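A Morning at the Fasholm Packing Hall

I finally got my tour of Fasholm, and I came home with sore feet and a head full of questions!
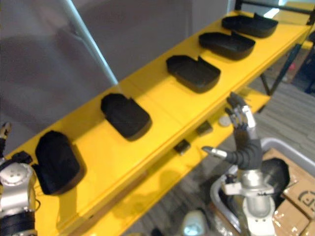

What the crew told us

The robot with the two jointed arms works the yellow shelf with the black trays, and everyone there calls it Celus. Before it came, 14 people took turns on tray duty, and a turn ran 4 hours – no wonder they hated it. Now three of them look after the station and the rest moved over to checking and repairs (one lady told me her shoulders thank her every night).

Not everybody's thrilled. A guy with 26 years in said he misses the talking, and the new job meant a lot of screen training he never asked for. The pay stayed the same, which came up more than once! Next tour is in November, and I'm going again.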